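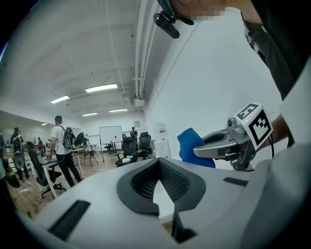
A gray-and-white device with a black padded face cushion.

Hudano plans to charge monthly for VR fitness classes, and the sales pitch leans heavily on one small survey.

The company said Saturday that members who used its Zenska classes at home "stuck with exercise longer" than people with gym cards. The claim rests on answers from 400 customers, all of them already paying for a trial. They were followed for 8 weeks. Anyone who has bought a treadmill in January knows that 8 weeks proves very little.

Hudano says 3,317 people signed up for the trial. It would not say how many of them quit before the survey went out, or how the 400 were picked.

Garba Onuoha, who runs the Igwe gym downtown, has heard this kind of thing before.

"Every few years there's a new gadget that is going to close us down," Onuoha said. "First it was the DVDs, then the bikes. I have 1,316 members and they still want to know when the showers will be fixed."

Onuoha is hardly a neutral voice, and Igwe does not publish its own dropout numbers either. When asked for them, he said he would "have to look."

The classes go on sale in March. Hudano has not set a price, and the terms on its site let it change the fee after the first month. Vamance, a rival, dropped a similar plan last year and has not said why.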